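Last updated Sun 5 April
41 shares | 12 comments

The bakery opens at six and she has been there since two, so we talk while she folds boxes. I'd asked for an hour. I get the length of one stack of boxes and then whatever's left of a coffee.

She bought the place in Osthorpe three years ago, from a man who'd run it since before she was born. No website, a cash drawer that stuck, one oven. "Everyone said change the sign first," she says. "I didn't touch the sign. I changed the flour."

That went badly. The regulars noticed inside a week. One woman brought back half a loaf in its bag, put it on the counter and left without a word. "I still think about that half loaf. She was right, it was dry."

So back to the old flour, and the old starter, which lives in a tub in the walk-in and has a name she won't tell me. The rye is his recipe. The seeded one is hers, and so are the little plum buns she calls Čierny, after the nearly black jam inside. They took most of a winter to get right. Too wet, then too sweet, then the jam came out the side and burned onto the trays.

"I was scraping trays every night in January. My hands were a mess."

Money next. She doesn't mind talking about it, which surprised me. On the first Saturday she took $103, and she remembers because she wrote it on the wall by the sink in marker. It's still there. The rent was due that Monday. Her best day so far was 873, the Saturday of the street fair, and that's up on the wall too, a bit higher.

"I ran out of wall for the bad ones," she says, and laughs, and drops a box.

How many loaves now? Almost 500 a week, counting the ones that go to the Redwood, the cafe at the other end of the street. They take rye and rolls, nothing sweet. They pay on time. She says this like it's the nicest thing you can say about a person and maybe it is.

We stop for a customer. Two rye, sliced. Then another who wants to know if there's any of "the flat one" left, and there isnt.
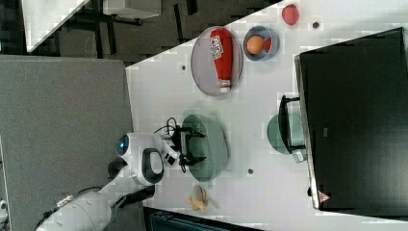
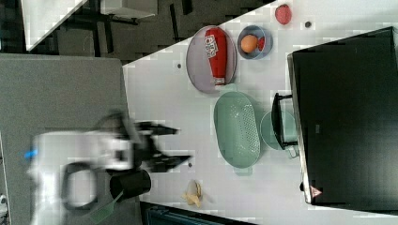 What does she do about bread that doesn't sell?

"Slice it and dry it in the oven while it's cooling down, then it's crumbs or croutons. The rest I sell half price the next morning. There's a basket by the door and people go straight to it."

She had a bigger plan for a while. A second shop over in Grormont, with seats. She got as far as looking at the lease and measuring the back room for a mixer. Then the landlord wanted a year up front and she walked home and slept for eleven hours.

"I was relieved. I told people I was upset, but no. I'd have been driving back and forth with dough in the car."

Will she try again? Shrug. Maybe when the loan on the oven is paid. Maybe never. She likes being able to see the whole shop from where she stands, and likes knowing who wants the crusty end. What she'd really like is a second person on the early shift, someone who can shape a loaf and doesn't need the radio on. She's put a card in the window. So far, two calls, both asking if it could start at nine.

I ask what she eats. Toast, mostly, standing up. Butter, salt. Eggs on Sundays if there's time. Never plum buns, she can't look at them any more.

And advice, for anyone thinking of buying an old bakery? She takes a while over that one, long enough to fold four boxes.

"Work there first. Even just for a month, even for nothing. Find out what they come in for before you go fixing it. And get the oven looked at, by someone who isnt a friend of the seller. I didn't, and the door seal went in week two."

The coffee's gone by now. There's a line of people at the door, and she's already got the tongs in her hand. She gives me a loaf of the seeded and won't take anything for it. I leave some cash by the till when shes turned around.

12 comments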